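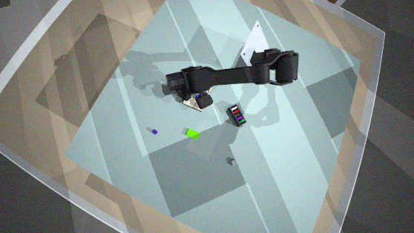

Texts > Local Government > Part Two > Chapter 15

Chapter 15. Who Draws the Lines?

Every ten years the town of Cillow redraws its voting wards, and every ten years the people in charge call the new map fair. Students should be slow to take their word for it. A map can have wards of equal size and still be built to keep the same five people in office.

Take the last round. The council hired a mapping firm, Csonka, and held three public hearings. The final plan moved 235 homes on the east side out of Ward 3. Council president Angus Baxter said the change was needed to even out the numbers. Perhaps it was. But the homes that moved lay on the streets where his challenger, Rosalind Ferreira, had done best, and he held his seat by 49 votes.
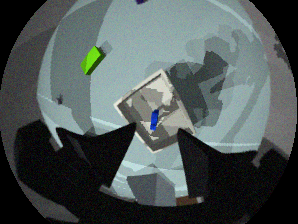
Did the map decide the race? We can't say for sure – voters also stay home, change their minds or move away. What we can do is ask who picked the firm, who saw the early drafts, and why the hearings were set for 3 in the afternoon, when most people are at work.

This chapter looks at the main ways of drawing wards and at the claims made for each. Outside panels get a section of their own. Their record is more mixed than their backers like to admit.

© Kodimwood Press | Contact | Back to top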